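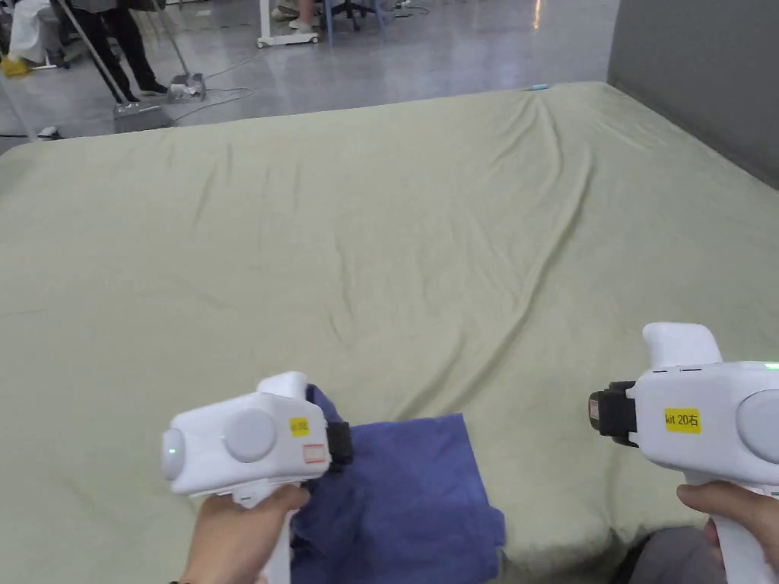 Why Do We Sleep?
A Reader for Young Visitors, from the Education Office of the Ekerell Children's Museum

Every person sleeps, and so does almost every animal that scientists have studied. Cats sleep, bees rest, and some birds can nap with one half of the brain at a time. A sleeping body looks still, but a great deal is going on inside it.

What the brain does at night
During the day, your brain takes in sights, sounds, and new words. During sleep it sorts through them and helps you keep what you have learned. Students who sleep well often find it easier to remember a spelling list the next morning.

What the body does at night
Your body releases growth hormone, a natural chemical that helps bones and muscles grow. Your heart beats more slowly, and your breathing becomes calm and even.

The stages of sleep
Sleep moves through several stages. The first is light, and a small noise can wake you. Next comes deep sleep, when waking is hard. Later comes REM sleep, which stands for "rapid eye movement." Your eyes move quickly under your eyelids, and many of your most vivid dreams take place. The stages then repeat until morning.
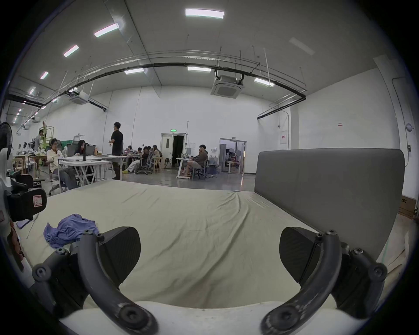 How does the body know when it is bedtime?
A small part of the brain acts as a clock. When evening light fades, it signals the body to make melatonin, a chemical that helps you feel sleepy. Bright screens can delay that signal.

Words to know
Hormone: a chemical that carries messages through the body.
Melatonin: a hormone that helps prepare the body for sleep.

Text by Raíssa Medeiros. Reviewed by Ülle Grigaitė. The Sleep and Dreams gallery is in Room 5 and is open through June.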